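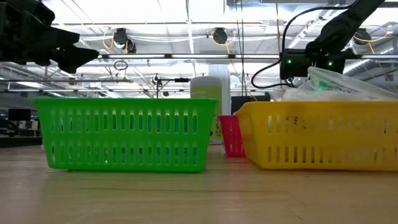

Setting up a two-arm sorting table safely

Follow these steps before each session on the Devlow benches. They apply to anyone running the arms, including visitors from Bronport.

1. Clear the reach area. Chairs, bags and drinks stay outside the floor tape. Only the baskets and the items being sorted go on the table.

2. Place the baskets with both arms parked. Leave enough space between them for a gripper to go down without catching a rim.

3. Check the load. No single item over 500 g. Tuck loose plastic bags below the rim if they will go, as thin film catches on the fingers and can be dragged across the table. Bottles must have their caps on tight.

4. Look at the cables. Each one needs enough slack for the full swing of the wrist, but must not hang low enough to snag a basket. Move the arm by hand through its range and watch the loop.

5. Test the stop button. Press it while an arm is moving at 25 per cent speed. Both arms must halt. If one carries on, switch off at the wall and tell Bethel Gebru.

6. Run 2 slow cycles with nobody inside the tape. Go to working speed only when both finish cleanly.

During the session, never reach in to straighten a basket. Press stop, wait 5 seconds, then reach.

Write any fault in the bench book with your initials. Sumeya Belay reads it every Wednesday and updates the settings sheet if needed.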